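Séance 2 : d'où viennent les exemples ?

Rumberg fournit 233 démonstrations simulées, toutes sur la même table. On parle volontiers de diversité ; je demande à voir.

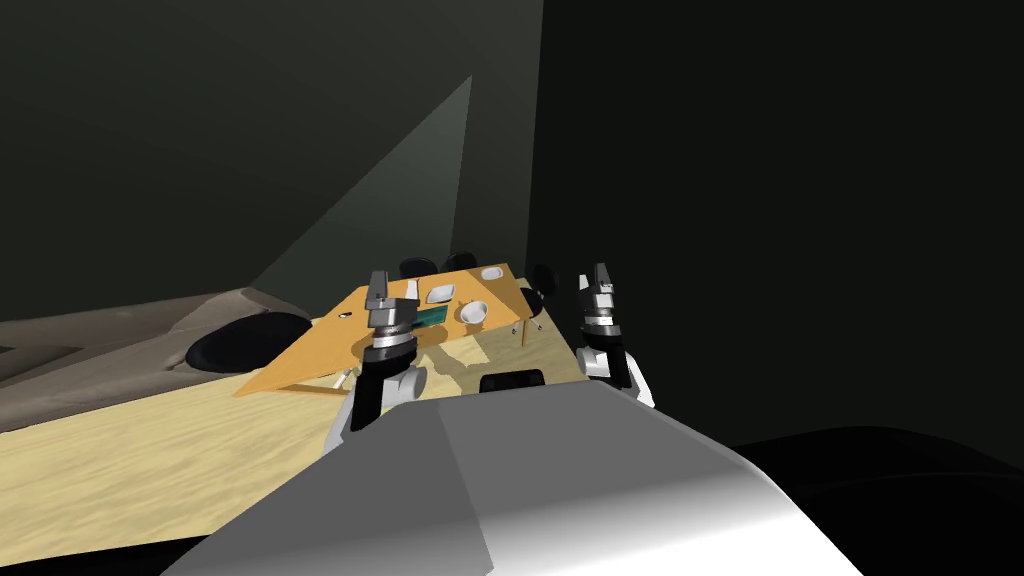
Changer la graine du générateur ne change pas la tâche. À vérifier avant tout entraînement :
– la part d'épisodes quasi identiques ;
– le critère de réussite, souvent trop indulgent. 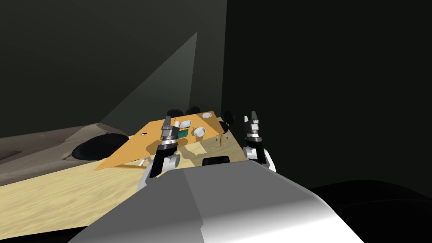 Ce que l'on enregistre

Angles articulaires, ouverture des pinces, vue embarquée. Aucun effort de contact.

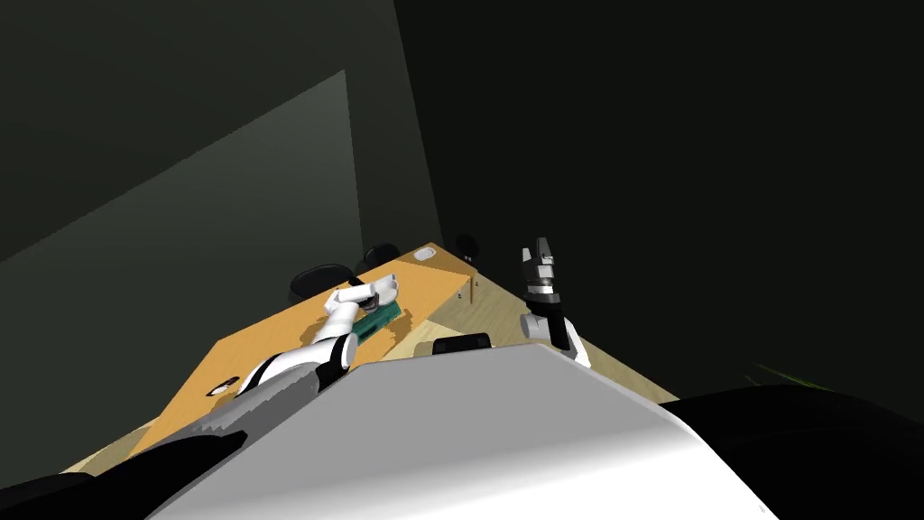
Fig. 3. Bras gauche en prise sur l'objet vert, pince droite vide.

Avec 40 épisodes écartés, le score bouge à peine. Curieux. 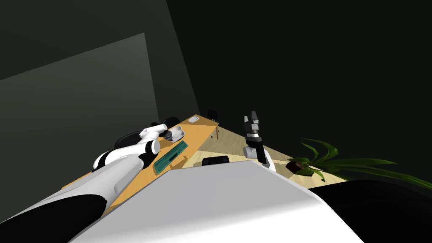 Durán objecte que le tri compte moins que le volume. Reste à le montrer.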